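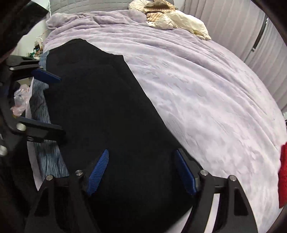
Readers of this page will know that the author has kept house in Loltton for many years and has, until recently, held firm views against moving. Those views have been revised. The lease at the present address will not be renewed, and the household is to relocate to Bukeletti before the end of spring.

The first matter to be settled was the quantity of goods. A carrier, Simiyu, was asked for a quotation and replied that its smaller van takes 32 boxes of the standard size. A count of the shelves and closets produced a figure of 155, and the quotation for the larger van was not one the household was prepared to accept. A program of reduction was therefore adopted in January and has been followed, with lapses, ever since.

Books were addressed first. Those not opened in the past 2 years were set aside for the library sale, with an exception made for atlases. The exception was later extended to cookbooks, and then to anything with a map in it. Kitchen goods went more quickly. The household owned 33 jars without lids, and these have gone to the recycling center.

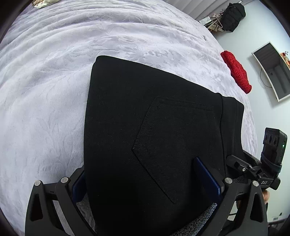
LOLTTON, March

Clothing has proved the slowest category. The rule in force is that a garment must fit, must be in sound repair, and must have been worn since the previous winter. Two of the three conditions are not enough. Formal wear was at first exempt, but the exemption was withdrawn when it was found to cover most of one closet.

Items that pass are folded and packed by season. Items that fail are offered to family, then to the thrift store on Mevel Street, which accepts donations until four in the afternoon and does not take shoes. The author regrets not having read the notice on the door before carrying the shoes there.

Correspondence remains to be sorted. It occupies the lower drawers of the desk and includes utility bills from an apartment given up long ago. A decision on the desk itself has been deferred, as it will not pass through the front door at Bukeletti unless the legs are taken off, and the correct wrench has already been packed.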